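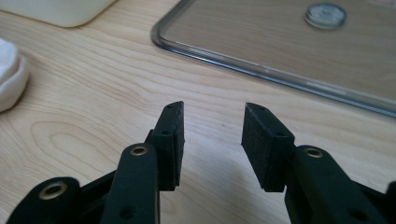 Westach Household Help > Furniture and Floors > Wooden tables

Pale wood table top has gone dull and slightly sticky - oil, wax or leave well alone?

Posted by Flirnilon

I have a dining table with a light wooden top, bought second-hand for 370 pounds from a couple who were moving somewhere with stairs it wouldn't go up. The seller said it was solid ash and had been "oiled regularly", and I nodded as if I knew what that meant.

Since then I have oiled it regularly. By this I mean whenever I felt guilty. The finish was lovely until June, and now one end has a tacky feel to it, especially where people rest their forearms. Paper sticks to it. A gas bill has left a faint rectangle behind, so now I get to be reminded of it at breakfast.

The other end is the opposite problem. It looks dry and chalky and there is a pale ring where a mug stood overnight.

What I have tried so far:

Warm water and a bit of washing-up liquid. Cleaner, still sticky.
A furniture spray from under the sink. Shinier, stickier.
Ignoring it under a tablecloth for 13 days. The tablecloth is now also sticky.

I'd like to keep it pale. My last table went the colour of strong tea after I "fed" it, and I never forgave either of us. Do I have to sand the whole thing, and if so, can it be done indoors by somebody who lives in a flat and has a downstairs neighbour with opinions?

---

Venura

Sounds like too much oil to me. You put it on, it looks thirsty, you put more on, and whatever the wood can't take up sits on the surface and goes gummy. The spray won't have helped, as a lot of those leave silicone behind and the next coat of anything sulks on top of it.

You may not need to sand all of it. I would go in this order:

1. Open the windows and take everything off the table, including the things that live there permanently and have stopped being visible to you.

2. Wipe the sticky end with white spirit on a lint-free cotton rag. Small patches, going with the grain, turning the rag often. Try it on the underside first. If the rag comes away yellow or brown, that's the old oil and you're winning.

3. Leave it overnight. Touch it in the morning. If it still grabs at your hand, do it again.

4. Once it's no longer tacky, go over the whole top lightly by hand with 240 grit on a cork block. By hand is quiet enough for your neighbour. Always along the grain, even when it wanders about a bit - scratches going across it will show up beautifully the moment you put any finish on.

5. Vacuum, then wipe with a barely damp cloth and let it dry properly.

Then one thin coat. Thin enough that you feel cheated. Leave it as long as the tin says and buff off every bit that hasn't gone in.

On keeping it pale: avoid plain linseed, which yellows. Look for a hardwax oil sold as "raw" or "natural" with a touch of white in it. It looks alarmingly like milk in the tin and dries to something close to bare wood.

VERY IMPORTANT: oily rags can heat up and catch fire by themselves if you screw them up and bin them. Lay them flat outside to dry, or soak them in water and keep them in a lidded metal tin until you can get rid of them. In a flat, I'd soak them.

---

mrs_teatray

just use mayonnaise on the ring, leave it an hour. my mum did all of ours like that and they were fine, smelt of sandwiches for a bit

---

Woldemariam

Agree with most of Venura's post, less so with the mayonnaise, though I have seen it work on a polished table. On bare or oiled wood you've simply added salad to your oil problem.

White rings are usually moisture sitting in the finish, so the light sanding may take it out anyway. If it's gone dark instead, water has got down into the wood, and you'll be looking at oxalic acid (gloves, goggles, read the packet) or learning to put a bowl there. I chose the bowl. It has been there 5 years.

One more thing, check it really is solid. Look at the edge of the top and then underneath. If the lines on the surface carry on down through the end, good. If there's a thin layer over something else, it's veneer, and you want to be very gentle with the sandpaper. I went straight through mine with an electric sander and can report that what's below is beige.

Don't be tempted by 600 grit to finish, either. It feels like silk but the wood gets so closed up that the oil can't get in, and you'll be back here in a month asking why it's sticky.

---

Flirnilon

Thank you all. Looked at the end and the lines do carry on down, so the seller is forgiven. First go with the white spirit done this evening and the rag came off the colour of marmalade. Rags are in a biscuit tin of water on the balcony. Ring untouched so far, mayonnaise still in fridge.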